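Subject: Re: [siblings-list] Re: summer room ratios + waitlist deposit

Quick reply, on my way out to the 5:00 pickup. Answers in order, sorry if short.

On Reet Paju's message this morning:

> Does the 400 deposit come off the first month or do we
> lose it? Stalora kept ours. Also is the toddler room
> still going to be 5 to one adult when the Bostero
> families move over in June?
> Reet

1. Deposit. Comes off the first month. If you pull out before May you get it back minus 62 for the paperwork. After May, no. It's in the handbook, page with the fee table, but the old handbook says 500 so please toss that one.

2. Ratio. Yes, staying at 5. I asked twice. The Bostero kids go in the Siliņa room with there own lead teacher, not into toddlers.

3. Outdoor time. Still mornings, moves earlier in July. Hats and a labeled water bottle, every day. Sunscreen form has to be signed again even if you signed in January.
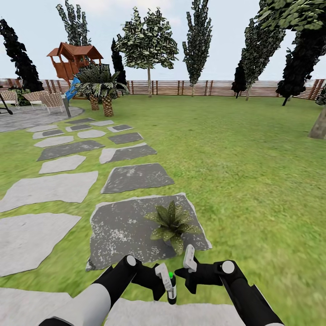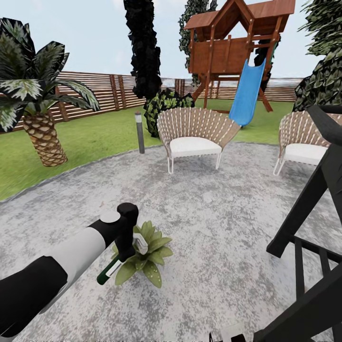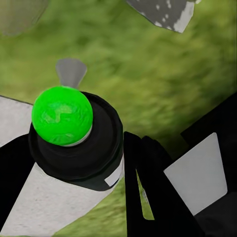
Grass, patio, all that.

4. Nap stuff. Crib sheet and one blanket, goes home end of each week. Ploten mats are fine, the folding kind too. No pillows under two.

5. Late pickup. Not changed. Call the front desk, dont text the teachers, they can't check phones in the room.

Still waiting to hear on the sibling discount. Almost sure it stays but I don't have it in writing, so don't budget on it yet. Will post when I know.

Can whoever has the spare key to the stroller shed bring it back pls.

thx, more tonight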